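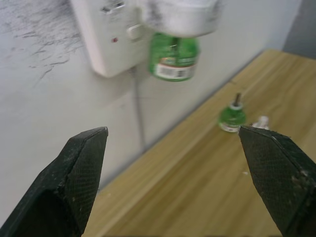
R. Petersen, automation technician, Clasodel bench

Dec 20, 2018

Textured fingers on both arms today, the Murnis pattern with the fine grid on the inner face. Wanted to compare them with the smooth pads we ran in April on the refill swap task: bottle of green liquid, white vaporizer housing, power strip on the wall. Same table position as before, same controller gains. Grip force limit left at the Husach default for the first block, then lowered.

Wrist camera first. At close range it holds both fingertips in the lower corners, so the approach can be judged from the gap between them. Focus is the weak point. Print on the bottle label can't be read when the bottle is hanging from the housing, and the socket slots smear into short bars. The red indicator dot on the strip is still easy to pick out. If we want to use the label for orientation we need a different lens or a longer standoff. The wick is dark enough against the green to find by threshold alone, plugged in or standing on the table.

Edges of the fingers are already scratched. Doesn't matter for grip but it puts bright spots in the view and the edge finder picks them up. Mask them.
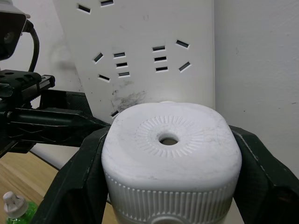

Gripper notes

White plastic body, rounded square top with a small centre hole and a ring of raised ribs. Held at the two rounded shoulders. The fingers close as a V here, so contact is at the corners and the flat inner faces do less than I'd planned for. With smooth pads in April this was the grip that crept. Repeated it with the textured ones at the lower force setting, 11 tries, and marked 8 as good by my own rule (no rotation I could see by eye in the wrist view). The other three rotated a little as the wrist turned. None dropped.

The ridged band on the front of the body would be a better place to hold. Getting there means coming in lower, and the finger tips then run close to the table. Tip clearance setting is 7 mm at the moment. Not changing it until the table height is measured again.

One more thing on the wrist view: the other arm's camera bracket and cable come into the upper left when both arms work near the wall. The tracker took the lens opening for a socket slot twice. Crop the region of interest to the strip before matching.
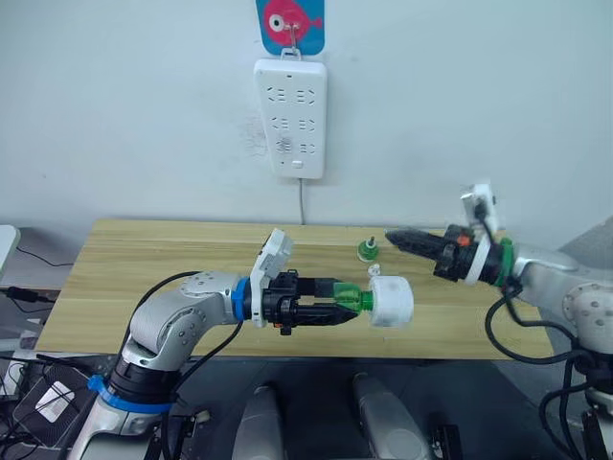

Page last changed: Dec 20, 2018

Head camera is the better choice for planning the two-arm part. It takes in both wrists, the strip and the whole working part of the table, and the blue and green wrist rings make left and right easy to sort out in playback. Fine detail is poor. The small piece lying in front of the wick part is a few pixels and I wouldn't trust a grasp point from it.

Plan for the two-arm part: left arm keeps the bottle by the neck, held level with the white cap toward the middle. Right arm comes in along the same line and takes the cap. Left does no turning at all. Holding by the neck leaves very little length for the fingers, so any error in the first grasp carries through to the cap position. I tried correcting it with the right arm only and it costs time — better to regrasp.

Controller rate was 200 Hz on both arms. At that rate the right arm settles cleanly before closing. Didn't test anything slower.
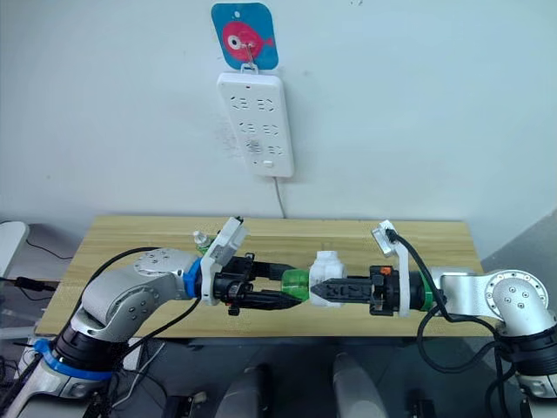
Both grippers on the part, left on green, right on white.

Alignment is the thing to log here. When the two grippers sit on one line, the force reading on the left stays flat as the right closes. When they are off, the left reading jumps before the right has finished, and the head camera view doesn't show the offset well enough to catch it beforehand. The wrist cameras should, with the mask and the crop in place.

To do:
Measure table height, then try the lower grip on the ridged band.
Mask finger edges in both wrist views.
Log left force during right close, every run.
Smooth pads again at the lower force setting, so the comparison with April is fair.
Ask Husach for the force limit range in writing.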